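Caderno da oficina – bancada 4
Junho, 9h40

Começo pelo inventário do que ninguém pediu para inventariar: a caixa dos plásticos transparentes. Está na prateleira de baixo desde a mudança da Drollunum e traz na tampa, a caneta, a palavra "DIVERSOS". Quem escreveu isso merecia passar uma tarde a separá-la. Calhou-me a mim.

Critério de separação, para quem vier depois e discordar: rígidos para a esquerda, moles para a direita, o que tem tampa fica com a tampa, o que perdeu a tampa vai para o fundo até a tampa aparecer. Não vai aparecer. Peças com lóbulos, cúpulas e outras formas de sobremesa ficam à parte, porque não empilham e dão cabo do resto da arrumação.

10h15. Lavagem. Água morna, detergente neutro, esponja macia. O lado verde da esponja está proibido, e repito isto aqui por causa do que aconteceu à cobertura do projeto Hirnen, que entrou transparente no lava-loiça e saiu com aspeto de vidro de casa de banho. Enxaguar bem, escorrer de boca para baixo em cima do pano, não secar com papel. O papel larga fiapos e depois passamos meia hora a discutir se são riscos.

Nota sobre o detergente: a garrafa da Biswas acabou. A que está ao lado, sem rótulo, cheira a limão e faz muita espuma. Usei-a à mesma, mas alguém devia descobrir o que é antes de lhe ganharmos amizade.

10h50. Enquanto escorre, arrumei a gaveta dos panos. Havia panos de limpar, panos de polir e panos que já foram uma coisa e passaram a ser a outra sem avisar. Os de polir estão agora no saco com fecho. Peço encarecidamente que não sirvam para o café.

11h30. Ensaio de polimento numa sobra plana, para não estragar nada que faça falta. Pasta fina, movimentos curtos, pouca pressão. Numa superfície direita o resultado é simpático. Numa curva é outra conversa: o pano foge do topo, insiste na encosta e deixa o vale como estava. Experimentei enrolar o pano num dedo, depois em dois, depois num cabo de colher. O cabo de colher ganhou, o que diz pouco a favor do nosso orçamento para ferramentas.

Pedido à Bolbridge: mais uma bisnaga de pasta, referência 2402. Da última vez mandaram a 144, que é para metal, e só demos por isso quando a peça já estava cinzenta. Escrever a referência por extenso na encomenda. Escrever duas vezes.

12h10. Questão da luz. Avaliar transparência debaixo do candeeiro da bancada é um exercício de boa vontade: tudo brilha, tudo parece limpo. Contra fundo branco também não serve, o baço desaparece. O azul é melhor. O contorno do plástico salta logo e qualquer turvação se nota, às vezes mais do que gostaríamos.

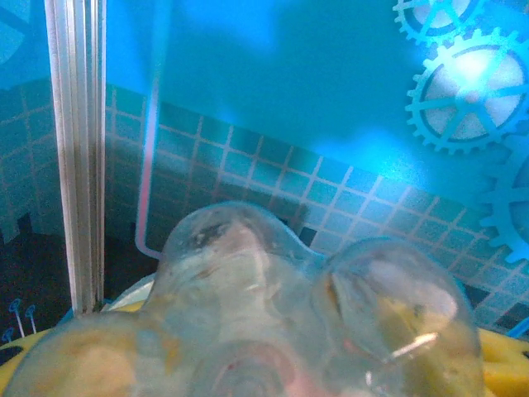

Fica portanto decidido, até alguém arranjar argumentos, que as peças curvas se avaliam contra azul e de perto. O reflexo engana: uma risca de brilho e um risco a sério parecem primos direitos. Rodar a peça. Se a risca andar, é luz. Se ficar no sítio, é nossa.

Quanto às manchas, o mesmo princípio. Tons creme ou amarelados vistos através da parede podem ser sujidade, podem ser plástico velho e podem ser simplesmente aquilo em que a peça está pousada. Antes de escrever "amarelecido" na ficha, levantar a peça e olhar outra vez. Já mandei para trás material em perfeito estado por causa do tampo da mesa, e prefiro que esta frase não saia do caderno.

Marcas escuras: tratar com cotonete húmido antes de pensar em pasta. Muitas vezes é só grafite ou dedada. Pasta em cima de sujidade solta é lixa, com outro nome e mais cara.

14h20. Fichas. A numeração continua na 395. Há um salto algures para trás que não fui investigar, já que o caderno anterior está molhado num canto e as páginas colaram. Cada peça curva leva ficha própria, etiqueta no saco e nunca na peça. A cola das etiquetas sai com álcool, mas álcool em plástico que não sabemos qual é faz umas fissuras muito bonitas e muito definitivas.

Por fazer:
– comprar cotonetes
– identificar a garrafa que cheira a limão
– descolar o caderno anterior, com paciência
– mudar o nome da caixa (aceito sugestões, menos "DIVERSOS 2")
– devolver a colher à copa, lavada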